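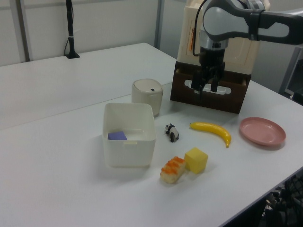 **skurkham_row4:** Saw the Flemimari piece at the Kennedy on Saturday. 56 minutes, two dancers, one in a power chair. The sound was too loud for me and I left with a headache.

**ukance:** Loud was the point – you feel the bass through the floor. Earplugs were at the door.

**skurkham_row4:** Didn't see any. My seat was $11 so I won't complain much.

**pliebend:** I disagree about the volume. My problem was the slow duet near the end, which dragged.

**ukance:** The duet was the best part for me. Were you upstairs? You lose the floor work from there.

**pliebend:** Upstairs, yes. Row 4 was sold out.

**tamsel:** Does the wheelchair seating still need to be booked by phone?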